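Bench notebook — adhesives and labels
April 6, 2023
Posted by the Sarkier workshop
12 shares · 2 comments

Carrying on from the January entry, where I gave up on the starch paste because it went off in the jar before I had used half of it. New batch made this morning with the Fuson flour, same proportions as before but cooked slower. Put through the fine sieve while hot. It came out smoother than the last lot and a good deal stiffer, so I let it down with water a spoon at a time until it ran off the brush in a sheet.

The job is still the Gresura box labels. We have 641 of them to put back on to new board, all printed on a thin uncoated paper that stretches as soon as it gets damp. Stretch across the grain is the trouble. Along the grain it hardly moves. If the label goes down before it has finished growing you get a ridge along the long edge, and you can't rub the ridge out without taking the ink with it.

Tried three waits between pasting and laying down: straight away, two minutes, five minutes. Straight away was hopeless, ridges on every one. Two minutes was good on most. Five minutes was flat but the paste had started to skin at the corners and they lifted by lunch. Going with two minutes and a light second coat on the corners only.

Rubbing down through silicone paper with the bone folder, centre outwards. The folder has a nick near the tip that I keep meaning to sand out. It left a shiny line on one label. Used the cloth pad for the rest.

Also tested the Chuang wheat glue that came in the sample packet. It brushes on nicely and gives more time before it grabs, but it dried with a yellow edge wherever it squeezed out. Fine under dark board. I would not use it on these. Kept what was left in the cold cupboard with the date on the lid.

Removal tests next. A paper label held with starch ought to come away with a damp blotter and patience, and the old Gresura ones do, mostly. The ones at the bottom of the crate have had something else put over the starch, a brown glue that goes to jelly and then sets again. Warm water got through it on the second go. I lost one corner, which I have kept in an envelope with the label.

Plastic film labels are a different business and I only mention them because we will be asked. Wrap-round film on a small drinks bottle, the Coca-Cola sort, isn't paper at all and paste does nothing to it.

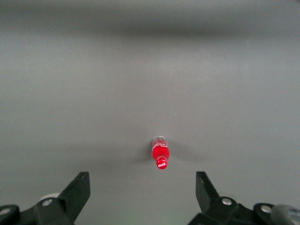 Page last changed: April 2023

Back to the paper. Drying: 50 labels pressed between blotters and felts under the small boards, blotters changed after the first hour and again at the end of the day. I put too many in one stack and the middle ones were still cool to the touch when I opened it. Split it into two stacks and put them back. They can stay there overnight.

Curl is better than I feared. The board wants to pull towards the label side, as you would expect with one side pasted. Lining the back with a sheet of plain kraft, same grain direction, cured it on the test pieces. It adds a step and uses up paste, and the boxes will be a shade thicker, so the lids need checking for fit before we line the whole lot. Tried one lid on a lined piece by hand. Tight but it went on.

Paste note for whoever makes the next batch: take it off the heat when it turns from white to greyish and clear, and keep stirring while it cools or it makes a skin. Don't leave the brush standing in it. The big flat brush is shedding — I picked hairs out of four labels — so use the round one until we get another.

Things used up: silicone paper nearly gone, one roll of kraft opened, blotters fine for now but the stained ones should be cut down for spot work and kept apart from the clean.

To do
— check the stacks first thing, change blotters again
— sand the nick out of the folder
— look at the Chuang test strip after a week by the window
— lid fit on at least one box from each size
— order a flat brush
— find the grain direction on the second pack of board, it isn't marked

© Sarkier workshop · Contact the workshop · Back to top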